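PLINDGATE, Tuesday, March 29, 2022 – The line outside the Mathur building went right down the steps and past the bike racks on Saturday, and most of the people in it had come to watch a robot do kitchen chores.

The robotics lab opened its doors to the public for the first time in 2 years, and 129 visitors signed the book before the coffee ran out. The star of the afternoon was Drarkis, a single arm with a two-fingered gripper that the lab has been teaching to handle ordinary household things: cups, plates, drawers, and, the crowd favorite by a mile, pots with lids.

"We picked the lid because everybody in the room has lifted one," said Kedir Sisay, who runs the lab's open-day program. "You don't have to know a thing about robots to see when it's going well, and you certainly don't have to know anything to see when it's going badly."

Both kinds turned up. On the first run of the day the arm came down a little to one side, touched the glass with a soft click and backed off, and a whole row of third graders groaned as if someone had missed a penalty kick. On the second try it closed on the knob and the groans turned into cheers. By three o'clock kids were calling out advice ("Left! Left! Now squeeze!") and the arm, which takes no advice, was carrying on at its own slow pace.
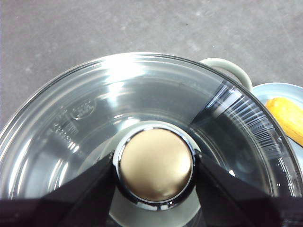

Glass is hard for a robot, Sisay told the crowd. Cameras see the shine on it and whatever is under it, all mixed together, and the arm has to work out where the lid really is. The knob is easier to find, but it's small and smooth, and if the fingers meet it at a slant the whole lid can tip. People practice this without thinking from the time they can reach the stove. Drarkis had gone through 2000 practice grasps on kitchen items before Saturday, and the team says it still has off days.

Visitors could also have a go themselves. A second station, set up by the Clirnirlow after-school club, let people steer a smaller arm with a pair of handles and try to move a sponge from one bowl to another. It is much harder than it looks! This reporter dropped the sponge four times and was then beaten soundly by a girl of nine, who did it on her first turn and went straight to the back of the line to do it again. The club's best time of the afternoon was 57 seconds.

Upstairs there was a short talk on how the arm learns from people guiding it by hand, and the questions ran well past the end of it. Could it cook? Not yet. Could it wash up? A bit. Would it ever hurry? Sisay laughed at that one and said the slow speed is set on purpose whenever guests are in the room, and that it moves faster on weekdays.

The lab plans another open day in September, with more time for the steering station and a bigger room for the talk. Entry will be free again. School groups can ask for a morning slot at the Mathur front desk, and anyone who left a green umbrella by the stairs can pick it up there too.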